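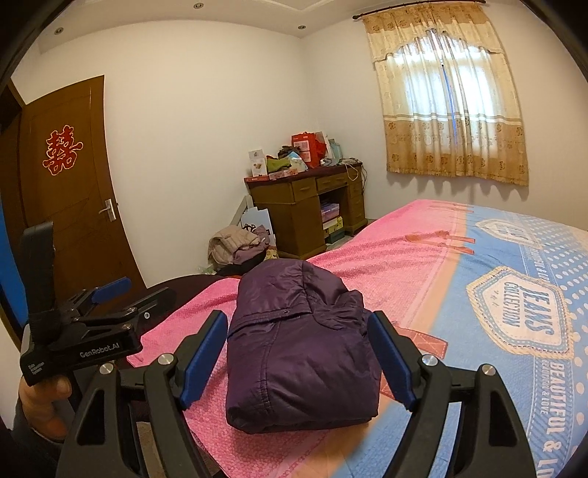

Drucken | Per E-Mail senden

Tag der offenen Tür bei Steltton, 2021-05-15

Im Musterzimmer ging es ums Falten, und ich wollte eigentlich nur kurz reinschauen – geblieben bin ich bis zum Schluss! Die lila Steppjacke lag als kompaktes Päckchen auf dem Bett (meine stopfe ich immer nur in den Schrank), und dann dieses Laken: pink und hellblau mit weißen Punkten, Fransen und »JEANS COLLECTION« drauf. Herrlich! Im August wieder, Eintritt 4 Euro.

Kommentare

Ynyr Ifans: Gibt es das Laken zu kaufen?

Ravindran Iyer: Meine Steppjacke bleibt nie so schön flach.

Kontakt | © Jundley | Nach oben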